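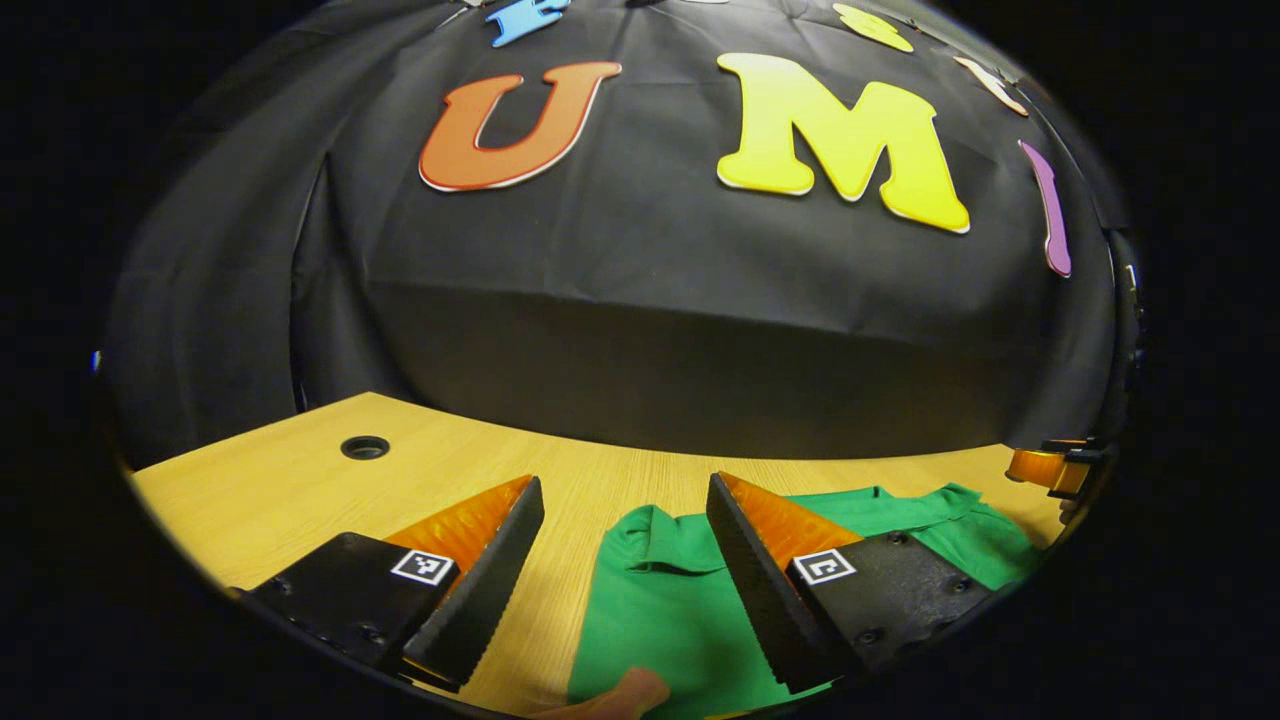 Do you have to rest a roast chicken before you carve it? Give it 16 minutes on a warm board, breast side up, and leave the foil off if you want the skin to stay crisp.

I got that number from Solange Xavier, who runs the teaching kitchen at Forkow, and she made us write it down. I'd gone along to their open day expecting a few free samples and a quick look at the ovens. I came home four hours later with greasy notes, a sore carving thumb and a kilo of wings I hadn't planned on buying!

Forkow is out the back of the old produce sheds at Otau, past the tyre place. Parking is terrible, so get there before ten. They do poultry and not much else, and the open day is really three things stuck together – a walk through the cutting room, a carving class and lunch. Tickets were $11, which got you all three, plus a hairnet in a colour that does no favours for anyone.

The cutting room first. Mohandas Reddy took our group through (hairnets on, phones away) and he broke down a chook while chatting about his kids' footy, barely looking at his hands. His big thing is finding the joint instead of hacking through the bone. You pull the leg away from the body until the hip pops, and then the knife just slides in. I've been doing it wrong for years, cutting first and wrestling later. He also keeps the backs, necks and wing tips in a bag in the freezer until there's 700 grams or so, enough for a small pot of stock.
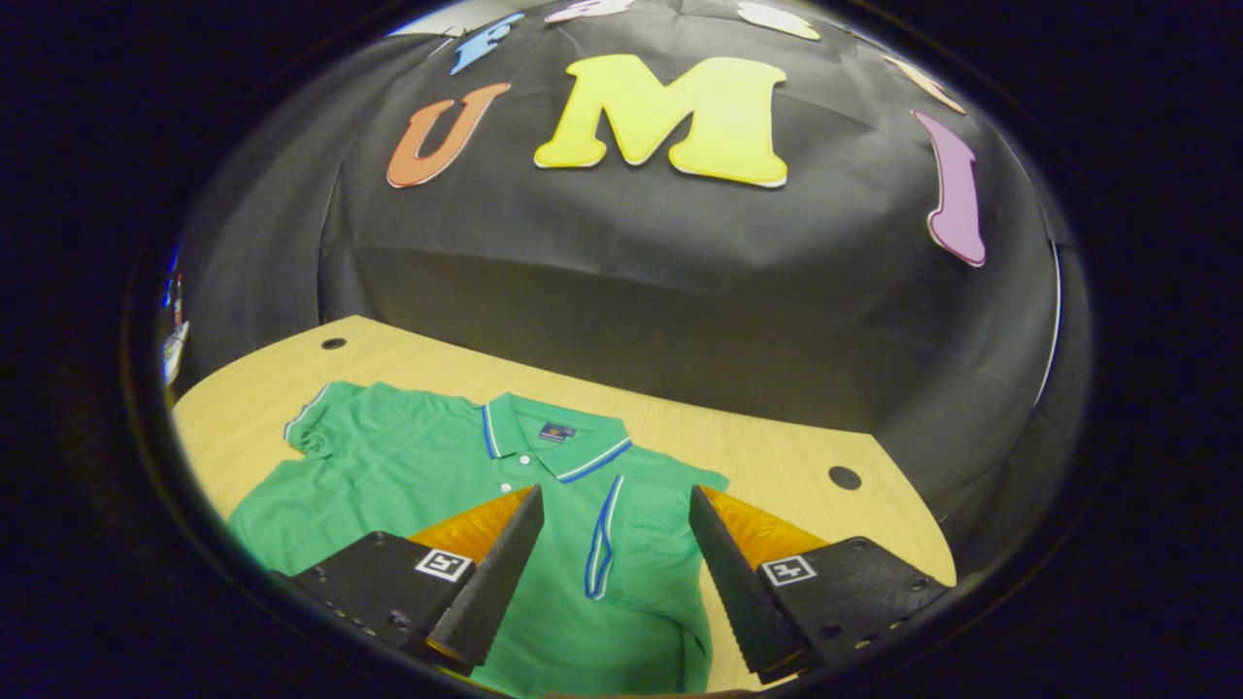 Photo: Tranen / Forkow open day

The class was my favourite part. Solange had birds at different stages, so we could compare one salted the night before with one salted just as it went in the oven. Same oven, same tray, and the flavour was miles apart. The overnight one was seasoned right through to the bone and the skin had gone that lovely deep brown. She leaves hers uncovered on a rack in the fridge, bottom shelf, nothing underneath it you'd mind dripping on. And she doesn't wash the bird, ever, as it only splashes bacteria around the sink. There was a bit of muttering at that from a woman near me whose mum always had.

On temperature she was strict. Probe in the thickest part of the thigh, not touching bone, and 75 degrees before it comes out. My old oven takes almost 10 minutes longer than the recipe says, so I've stopped trusting the clock and bought a thermometer at the counter.

Lunch was from El Idrissi, the family stall that normally does the night market: chicken with preserved lemon and green olives, and flatbread to mop it up with. I went back for seconds and would've gone for thirds if the queue hadn't been out the door. The potatoes were a bit underdone, but the sauce was so good I ate them anyway.

They're planning another one next September. Bring an esky for the shop – I didn't, and had to drive home with the air con on full and the wings on the floor in front of the vent.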